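Cleaning grout between white tiles, and do the wall panels need sealing?

Grabowska
Posted in May, 2 replies

Hello everybody. I have a small work corner with white floor tiles and dark grout. On the walls I put teal decorative panels with flowers. The panels I like very much, but the grout gives me trouble. Crumbs and sugar from candy go into the lines and I can not get them out with a cloth. Also I did not seal the place where the panels meet the tiles. Should I do it now, or is it too late?

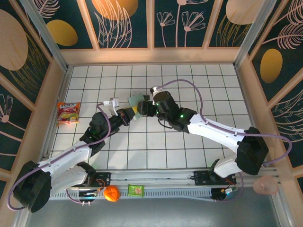
White tiles, dark grout lines and the flower panels. The candy packet is FOX'S.

I already tried warm water with dish soap. It helped a little, but the lines became dull after drying. I do not want to use bleach, I am afraid for the dark color.

Ranetti
670 points

Bleach is a bad idea with dark grout, you are right. Please vacuum first with the narrow nozzle, then use a soft toothbrush and warm water with very little soap. The dull look is usually soap which stayed in the grout. Rinse two times with clean water and dry with a towel. For the joint by the panels it is not too late. Clean it, let it dry overnight and put a thin line of clear silicone. Test first in a corner that the silicone does not stain the print.

Rorkton58
3101 points

I just use a steam cleaner on mine. Keep it away from the panels.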